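The Slow Failure of the Lid Seal

Most food containers are retired for the wrong reason. The body of a polypropylene box will survive years of daily use, while the gasket under the lid starts to lose its grip long before that. Owners notice a leak, blame the latches and throw out the whole unit.

A gasket works by being squeezed. When the lid closes, the soft ring is compressed against the rim and pushes back. Over time it stops pushing back fully, a condition engineers call compression set. Heat speeds it up. So does storing the box clamped shut and empty in a cupboard.

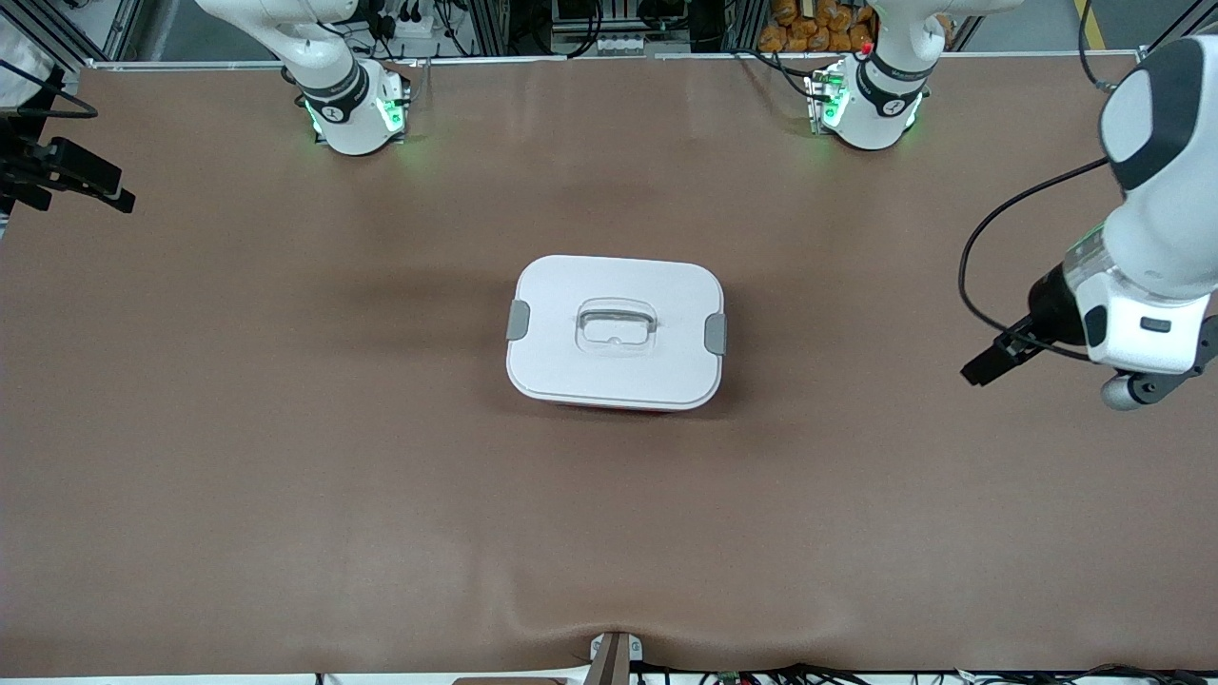 Risik, a small test lab in Cestwood, spent the period from March to late summer opening and closing lids to see how fast this happens. Silicone rings from 11 household models were cycled 2,010 times each, with a hot wash after every 800 closures. At the end, 7 of the models still held water when turned upside down. The other four leaked at the corners, where the ring bends most tightly and the pressure is least even.

Latch design mattered less than the lab expected. Stiff lids spread the load well with few clamps. Flexible lids bowed between them — a gap too small to see, but enough to pass soup.

Replacement rings are the obvious fix, and few makers sell them. Jallaritz lists spares for its current range only. Cairns stocks them for older sizes too, though the buyer has to measure the groove and order by its depth.

Until that changes, the lab's advice is modest. Take the ring out to wash it, dry the groove, and store the lid unlatched.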